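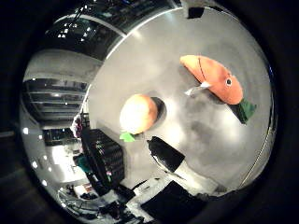 Anell wrist-view picking: gallery and notes from the Enwood bench

Fish and orange, wrist camera, black-and-white finger coming up from the bottom. The round view takes in a fair bit of the room past the edge of the table, and all of it goes into the policy.

What this page is for

The Anell method has been passed around our group as the answer to picking soft objects with one cheap camera. The claim, as it usually reaches people, is that you mount a fisheye at the wrist, collect a modest number of demonstrations, skip the calibration and the overhead cameras, and the arm picks up plush toys it has never met. We spent the better part of September on it at Enwood with a Lokisell hand. Parts of the claim held up. I'm less impressed than the people who told me about it, and the notes are here so you can decide whether I'm being unfair.

The training set was 250 demonstrations, all by hand guiding, all on the same grey tabletop. Testing came to 1743 grasp attempts over 19 soft toys. I held 300 of those attempts back for a second round with the lighting changed, and that second round is the reason this page has a grumpy tone.

The view

Everything the policy knows comes through that one round view. There is no depth sensor and no second camera watching from the side. The tabletop is flat, and through this lens it looks like a dome. People who like the method say the network learns to undo the bend on its own and I have no evidence against that near the middle of the view. Out toward the rim I do. Success fell off steadily as the toy moved outward, and the failures there had a family resemblance: the finger came down short, on the near side of the toy, as though it had been told the thing was closer than it was.

The write-up we worked from gives a single success rate for the whole table. I'd like to see it split by distance from centre. Ours is, and the average hides a lot.

The orange

Round, leafed, and sitting close to the middle, so on paper an easy one. Look at the upper left side though, where the highlight has bleached it to a creamy yellow, and then at the nearly black shadow off to the right. From the policy's end that is a pale patch, an orange patch and a dark oval, and it has to work out which of them is fruit.

It mostly did. With the lights left as they were in training, the orange was one of the better objects in the set. Once we changed the lights, the finger started going for the shadow often enough that I stopped putting it down to bad luck. My reading is that the policy had learned "approach the edge next to the dark oval", a perfectly good rule in a room where the lamps never move. The Economou group, who supplied the training code, read it as a shortage of demonstrations. They may be right. It's an explanation that fits any failure at all, and that makes me wary of it.

The fish

The fish is the one everybody wants to see picked up. It's long where the orange is round, and here it lies on the diagonal, so the hand has to choose an angle as well as a place. A policy that only finds the middle of an orange-coloured blob will still do reasonably well on a round toy. On a long one it gets found out.

Angle is where Anell did better than I expected. In the unchanged lighting it turned the wrist to suit the fish more often than my cynical baseline, which closes the fingers at a fixed angle over the biggest patch of colour. I'll give it that without fuss. I would still point out that the baseline took an afternoon to write and got closer than it should have on the rounder toys. If you read about this method and there's no dumb baseline in the table, ask for one.

Two toys of nearly the same colour on one table was a deliberate bit of nastiness. When the instruction was to take the fish and leave the orange, the colour gave very little help and shape had to do the work. Results here were mixed, and I don't trust the count enough to print it. Some attempts went to the right toy for what looked like the wrong reason — it was simply nearer the finger.

The background

Past the table you get ceiling beams and small lights, a black mesh rack, a bright white area at the left and a good deal of equipment clutter. None of that has anything to do with picking up a toy. It's all in the training data anyway.

We masked everything beyond the tabletop and ran part of the set again. If the policy were attending only to the toys, the mask should have made no odds. Performance dropped. The kind interpretation is that the room helps the network work out where its own wrist is, and I find that plausible. The unkind one is that it has memorised this room, and you'd be starting over if you moved the bench to the other side of the building. We haven't moved the bench, so I can't tell you which, and neither can anyone else who has tested in a single room.

What I'd accept as a result

A second room, with different ceiling lights. A table that isn't light grey. Success split by distance from the middle of the view, and reported separately for round and long toys. The fixed-angle baseline in every table. A plain statement of what was counted as a grasp, too: we required the toy to be lifted clear and held, and I suspect a looser rule would lift our numbers nicely.

None of this is exotic. It's a few weeks' work for anyone who already has the arm set up, and I'd be glad to be shown wrong by it.

Practical notes for anyone repeating this

Clean the lens before each block of attempts. Plush sheds, and we lost most of a morning to fluff.

Log the lamp positions. We didn't at first, and the early attempts are harder to interpret for it.

Keep the finger in view during training. We tried cropping it out and the policy became noticeably worse at judging when to close.

Raw attempt logs, including the failures, are in the Enwood shared folder under anell-wrist. The masked runs are in their own subfolder and shouldn't be pooled with the rest.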